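Rural Listings in Mustlow: Asking Price and Time on the Market
Student project report, 1st October

1. Purpose
The project looked at whether houses with land outside Mustlow take longer to sell than houses in town, and whether the wording of the listing makes any difference.

2. Data
We used 481 listings from the Torna site. The target was 500, but the rest had no lot size or were posted twice by different agents. Listings on the Jidovo side of the county line were left out, as the tax rate there is different. All of the listings had closed by the end of August.

3. Method
Each listing was marked as town or rural. Rural meant a lot of six acres or more. We then noted the asking price, any price cuts, and the days from posting to contract. Mobile homes were kept in if the land was sold with them. 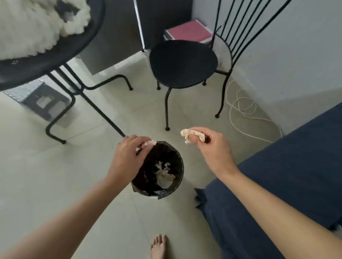 Price cuts were harder to record than we planned. Torna shows only the latest price, so earlier ones came from the Galli weekly sheets, and seven of those sheets were missing.

4. Results
Rural houses took longer to sell in every price band. The gap was widest at the top. Listings that mentioned a shop or barn sold faster than other rural listings, but many of them also had paved road access, and we could not separate the two.

5. Limits
We did not visit any of the houses. Condition was taken from the agent's text.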